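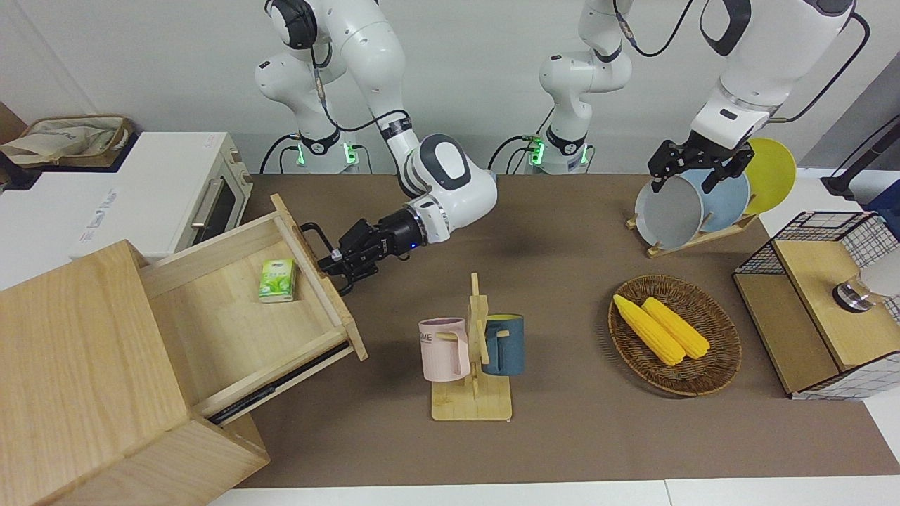 The Pons is a pair of hand controllers for teaching a two-armed robot by remote control, and it was built for the kind of household and countertop work that looks easy until you try to write it down as a program. You hold a grip in each hand, the arms follow, and everything you do is saved as a demonstration you can train from later. A drawer is a good place to begin thinking about it. With the drawer out this far, and one gripper at the top edge of its front panel, the person driving has to keep a steady, light hold on that side while the other hand is off with its fingers spread over the tops of the plates in the rack. Anyone who has worked in a kitchen does that kind of thing all day long without a thought, and it's just the sort of thing we wanted you to be able to show a robot in the same easy way.

We have been making teaching equipment at Sorine for a good while now, and the Pons is the set we are asked about most. Customers come to us with arms they already own and like, plus a list of tasks they have been meaning to get to, and what they need is a comfortable way to get their own know-how across. So we put most of our effort into comfort. The grips are light and rounded and fit small hands as well as large ones. The finger lever has a soft return spring, so you can hold something closed for a long spell without your thumb going stiff — a thing you will come to appreciate by the middle of the afternoon!

What comes in the box

Two hand controllers, left and right, with finger levers
Table stand with padded clamps
Control box with power supply
Foot pedal for start, stop and discard
Cables for connecting the control box to your robot computer
Pons recording software, with updates for as long as you own the set
Printed getting-started booklet and a laminated pedal card for the wall

How teaching with the Pons goes

Clamp the stand to any steady table with a clear view of the robot's workspace, or set it up in another room and work from your camera views if you'd like. Plug in the control box, open the software, and pick your arm from the list. The first time through, you'll be walked through a short matching routine, where you move each grip to the corners of your working area so the software can learn how far your reach should carry. It's a patient routine and you can repeat it whenever you please. Many of our customers do it again for each new person who sits down, and we think that's a fine habit.

After that, press the pedal and begin. The arms won't move until the grips and the robot agree about where they are, which keeps that first moment nice and calm. When you've finished your run, press the pedal again and the recording is saved. If you made a mess of it (we all do, and often), hold the pedal down and the run is thrown out with no need to let go of anything or reach for a mouse.

You can also teach by hand. If your arms allow themselves to be pushed around freely, switch the software to Hand Guide, take hold of the arm itself, and move it through the task. The recordings land in the same folder, in the same layout, with a label that tells you which way they were made. We like hand guiding for short, careful motions with one arm, and the controllers for nearly everything that needs both arms at once.
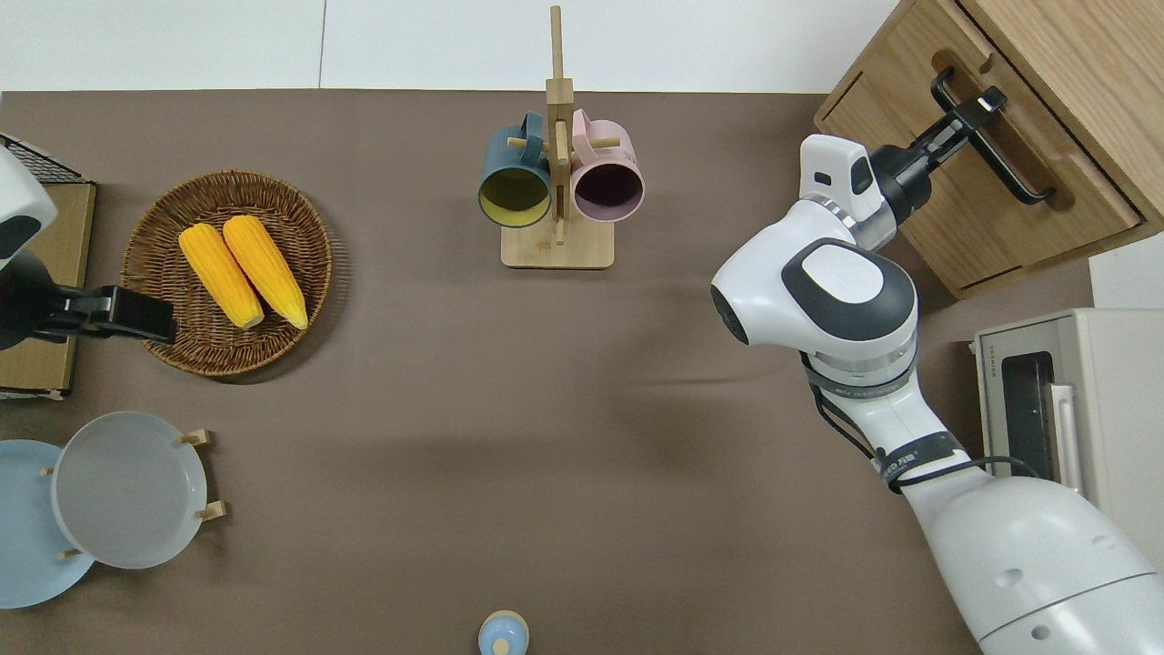
Speed scaling is the feature people tend to skip over in the booklet and then write to us about later, so let us give it a proper word. Each grip has its own scaling dial, and that lets your two hands work at different levels of fineness. Suppose you have one gripper closed on a drawer handle and the other just above the rim of a wicker basket with corn in it, and you'd like to reach in for an ear. The drawer side can stay at full scale, ready for a good long pull, while the basket side is turned down so that a wide, relaxed movement of your hand becomes a small one at the fingers. You can change the dial in the middle of a run, too, and the software makes a note of each change along with the rest of the motion. Curved and slippery things are much more pleasant to teach this way, and so are mugs on pegs, where the handle has to come off cleanly before you lift.

Choosing what to teach

We're often asked what makes a good first task, and our advice is to start with something you can put back the way it was in a few seconds. You'll be doing it over and over, and the resetting takes up more of the day than the teaching does. Opening and closing a drawer is lovely for this. Taking a plate out of a rack is good practice for the finger levers, as long as you go in slowly from above and let the plate come straight up. Move the objects a little between runs, change which plate or which mug you go for, and let different people have a turn. A recording set made by one person on one tidy table will serve you less well than a smaller one with some variety in it.

And please do keep your slightly clumsy runs where the hand misses and then recovers. Label them in the software, using the note field or the pedal shortcut, and decide about them when you come to train.

From the workshop

Ebenezer Aidoo looks after controller assembly and testing for us in Woltunholm, and every set crosses his bench before it goes out the door. He tunes the finger levers in pairs so that left and right feel alike, and he signs the slip you'll find tucked under the grips. If you ever send a set back for service, he would be glad to have that slip along with it, as it tells him which springs he used.

Specifications

Controllers: 2, matched pair
Cable length, controller to control box: 3 meters
Weight of each controller: 900 grams
Pedal functions: start, stop, discard, note
Recording: grip position, finger opening, scaling changes, pedal events and any camera views you connect
Teaching modes: remote control, hand guide (where the arm supports it)
Mounting: clamp-on table stand, or threaded inserts for your own frame
Warranty: 4 years, parts and labor

Good things to know before you order

The Pons does not include robot arms, grippers or cameras. It will work with arms that accept live position commands from a computer, and if you aren't sure about yours, send us the make and model and we'll look it up and answer you plainly. One-arm customers can order a single controller with the same stand and add the second later on.

Keep your robot's own stop button close by the person teaching. The Pons pedal ends a recording and holds the arms where they are, but it is not a safety stop and shouldn't be used as one. We say so on the wall card as well.

Left-handed teachers can swap the dials to the outer side with the small key supplied. It's a fiddly little job the first time and quite quick after that.

Accessories

Dukico carry case, with cut foam for both grips, the control box and the pedal
Dukico wrist rests, sold as a pair, washable covers
Longer controller cables for working from the next room
Spare finger lever springs in soft, standard and firm
Second foot pedal for a helper who resets the table

Orders ship from Woltunholm, usually within the week, and sets with custom cable lengths take a bit longer. For school and lab pricing, write to the Sorine order desk and tell us a little about the tasks you have in mind.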